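Search this manual Go Advanced search

13. Working with open liquids (Enaro two-arm station)

Applies to Enaro stations on Flakora control, both arms mounted. Single-arm units -- skip to section 17. Read section 4 (stops and guarding) first if you havent. Nothing in here replaces your site risk assessment.

13.1 Before power-on

1. E-stop tested. Both buttons, not just the near one. Write it in the log.
2. Table clear of tools, phones, paper.
3. Cables on both arms. Hanging loops OK, but no loop may sit lower than the gripper fingers at the pour pose. Re-clip if it does.
4. Connectors seated, caps on unused ports.
5. Water only for set-up and training. Plain tap water, room temperature. No coffee, no soap, no dye.
6. Max fill in any open container: 500 ml for the whole table, all containers added together. Less is better.
7. Towels within reach of the operator, outside the marked zone.

CAUTION: The gripper housings are splash resistant from the front only. Water running back along the wrist gets in at the bracket. Stop, power off, dry, then call service (code 117).

13.2 Placing the containers

1. Arms parked, grippers open, motion disabled. Check the light on the panel, not the screen.
2. Receiving container on its own side, pouring container on the other. Keep both inside the reach marks.
3. Stand things up straight. Soft or dented cup = throw it out, get a new one.
4. Hands out. Gate shut. Then enable motion.

Note: a cloth on the table is allowed if it is taped on all four sides. Smooth it down where containers stand. Loose cloth is a snag hazard and also shifts the cup when a finger drags on it.

13.3 Grip and pour

1. Run the grip check with empty containers. Every time you change cup or bottle type.
2. Set grip force for paper LOW. Start at the bottom of the range and go up one step at a time untill the cup stops slipping.
3. Lift. Hold. Watch for the wall buckling.
4. Bring the second arm in at reduced speed. Stay at reduced speed for the entire pour.
5. Stop the pour at one third of the cup. First runs, less than that.
6. Pouring arm goes upright first, then backs away. Receiving arm does not move until the other is clear.

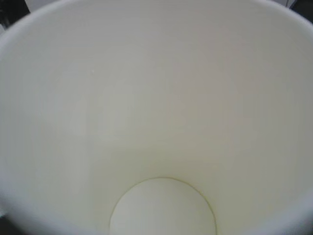
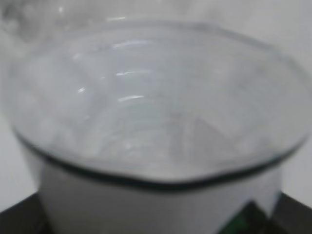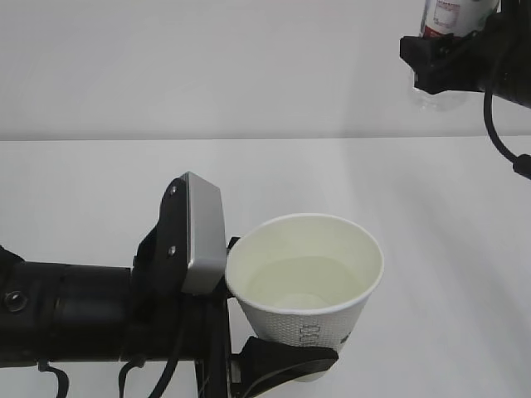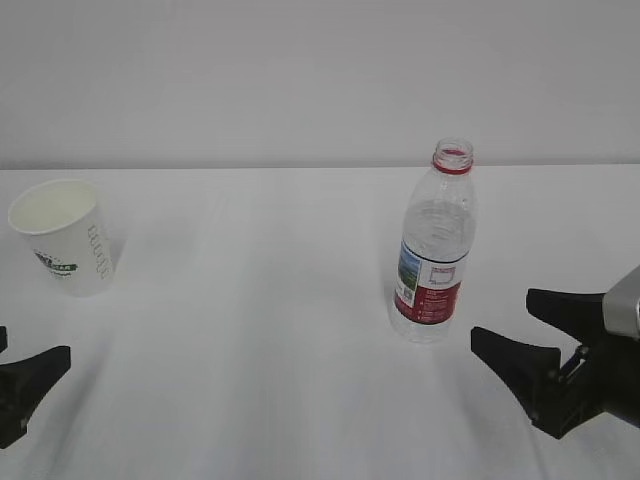

Open-container rules start when the cap comes off and end when the water is back in the waste bucket. Anything without a cap is open, full or not. The bottle on the table in the last picture, red ring on the neck but no cap, comes under these rules. Treat a part-used bottle the same way even if you screw the cap back on. While an open container is in the zone: gate shut, one operator at the panel, no reaching in. Not even to straighten a label. Need to reach in -- stop motion, wait for the panel light, then go.

13.4 Wrist camera checks

1. Look at the live view before each pour. Inside of the cup should be clear of bits and standing liquid.
2. Soft picture? Clean the lens with the dry cloth, nothing wet. Still soft after that, check the distance -- very close objects will not focus, this is normal.
3. Bright glints on glass or water can fool the level reading. Do not rely on the wrist view alone for fill level. Confirm on the fixed view.
4. If the two views disagree, stop. Do not average them, do not pick the one you like.

13.5 If something spills

1. Stop button. Not pause. Pause keeps the motors live.
2. Leave the grippers closed if they are holding something. Opening them makes a second spill.
3. Power off at the wall if water has reached a cable, a connector or the table edge.
4. Dry the table, then the fingers, then the arm, top to bottom.
5. Take containers out by hand with power off. Support the cup from below before releasing the fingers manually (see 6.2, manual release).
6. Log it. Small ones too.

CAUTION: Do not restart from the middle of a program after a spill. Home both arms, repeat 13.1 from step 1.

13.6 End of session

Empty everything. Cups in the trash, one session only. Glass washed and put away by hand, never by the arm. Wipe finger pads with a damp cloth then a dry one. Arms to park, motion disabled, key out. Pads worn shiny or split at the tip get replaced in pairs, order from Bukadis with the part no. on the inside of the pad.

Next check of this section due September. Changes go in the site copy, in pen, with initals.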